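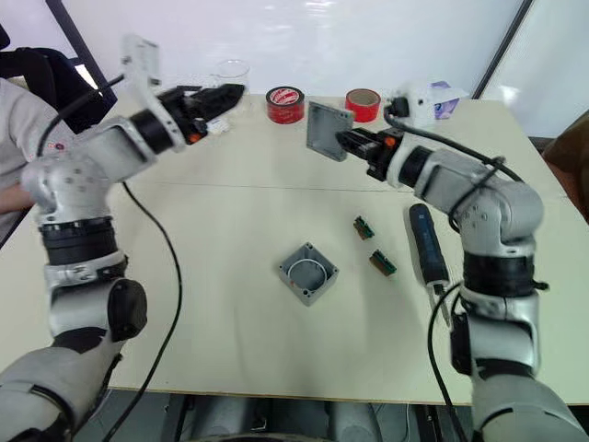
Gray boxes: lids, screws and what goes back on the shelf

The stock of small gray enclosures has been sorted, and the rules for taking one have changed a little. If you use them for junction work, sensor housings or bench supplies, please read this before your next trip to the parts shelf.

Murdo Cairns started the sort in July, after too many boxes came back with the wrong lid or with screws missing. A lid from one batch will sit on a box from another and look close enough until you try to get the last screw in. Then the holes are off by a hair and somebody reaches for a bigger driver. We have lost several good boxes that way. 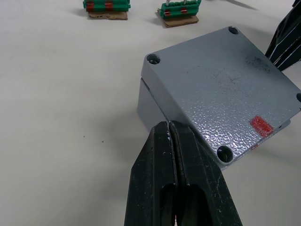
Drarkeson, Fri 20 September

The used boxes are now kept separate from the new ones. Used stock is on the lower shelf, and it is free to any project without a sign-out. New stock is on the upper shelf and still has to be charged to a job number. Dixit delivered 96 new boxes with the last order, and Nuria Gallardo does not plan to buy more this year.

A lid on a used box may have red tape on it. Please leave the tape where it is. It goes on when a box has been through the bench and the lid has been matched to the body, and we are using the same roll for all of them. Marks and scuffs are fine. Grime can be wiped off with a damp cloth, but do not use solvent on a lid until you have tried it on the underside.

When you fit a lid, set it down square on the body before any screw goes in. Turn it a quarter if the corners don't line up. Start all four screws by hand, two or three turns each, and then tighten them across the corners. Stop when the lid is snug.
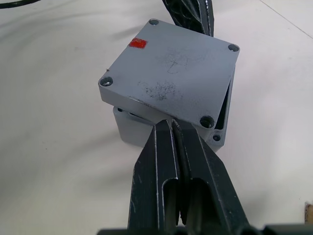
If a lid still won't sit flat after a quarter turn in each direction, put the lid and the body together in the reject bin and write the fault on a slip. Lachlan Skinner goes through the bin every other week. Most of what he finds is a stripped hole, which he can repair, or a wire trapped under the rim, which you can fix yourself in a minute.

Pencil notes on lids are allowed. Marker is discouraged but we are not going to throw out a box over it. Labels should go on the side of the body so they stay with the contents when the lid is off.

Screws are in the Brikine drawer, second from the top. Siamak Kazemi counted 3000 in there last month, so there is no need to take spares home or keep a private jar. Use the short ones for these boxes. The long ones will bottom out.

Boxes with drilled side walls are in a crate under the shelf, up to 9 in each size. Ask Tarık Tuncer if you need a hole in a place where none of them has one.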